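Posted in: Cells & Fixtures > Two-arm benches > Upkeep

Left arm drifts after lunch, right arm is fine, I am not fine

Anwara Rathnayake

We run a two-arm bench at Hallwood for small rework jobs. Left arm has a handheld tool in its gripper, right arm has a soldering iron. Every morning I touch off both tips on a scribed mark and they land where they should. By early afternoon the left tip is off by roughly two millimeters, always toward the same side. The right one behaves like it's being graded.

So far I have re-taught the points (3 times), swapped the tool for the spare, and tightened the gripper pads until I got a look from my supervisor. Homing the arm doesn't change anything. The cable for the wrist bracket was re-routed in March, and it loops from the elbow to the bracket with not much left over. Could a cable that skinny really push an arm around? I'd prefer not to send the whole thing back to Kanaan, as the last time it was gone four weeks and returned with a different scratch.

14 comments · Share

Gredarska_Pete

Recalibrate it.

2 comments · Share

alberg_nights

You say homing changes nothing, and that helps you. If the arm homes clean and the tip is still off, I'd quit blaming the joints for now and look at everything past the wrist flange. The cable won't bend the arm. What it can do is tug on the bracket a few hundred times a shift, and if the bracket shares screws with the gripper mount (ours did) the mount creeps. You re-teach, it looks cured, it creeps again. I did this for most of a winter and was very proud of my re-teaching.

What I'd do, with power off and the iron cold and out of the right gripper:

Draw a thin pencil line across the flange and the gripper mount. Run a normal morning, then look at the line. If it has split in two, you have your answer and can skip the rest of my post.

If it hasn't, mark the tool body where it leaves the fingers. A handheld tool was shaped for a hand, and flat pads only touch it in a couple of places. Tightening makes this worse, because it rolls to wherever it's comfortable. We cut pads to match the body of the tool and put a collar on it so it couldn't slide back.

Then the cable. Move the arm by hand to its farthest reach and fold it all the way back, and watch the loop at both ends. It should never go straight. Give it a palm's width more than looks tidy, and tie it at the elbow end only. Tied at both ends it turns into a spring — a weak one, but it has all day.

Last thing, check what the table is doing. Our top was two boards, and the seam opened a bit once the heating came on, so the part fixture wandered off from the arm base. If your scribed mark is on one board and the arm is bolted to something else, you may be measuring carpentry. Also, the right arm being fine doesn't clear the table, if its mark is on the other board.

Don't re-teach until you've done the pencil line. Re-teaching wipes out your evidence and makes you feel productive, which is a bad pair.

6 comments · Share

Anwara Rathnayake

Pencil line split by Wednesday, before ten in the morning. Three of the 4 screws on the mount turned with no effort at all. The fourth was doing everyone's job. I've cleaned them, put them back with threadlocker, and given the cable more slack, so now I wait for lunch like everybody else. Will do the pads next, the tool does roll when I push on it. Pete, thank you for your contribution.

3 comments · Share

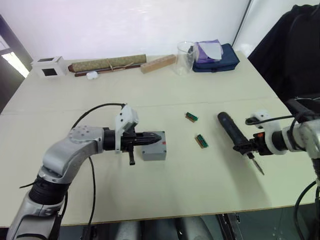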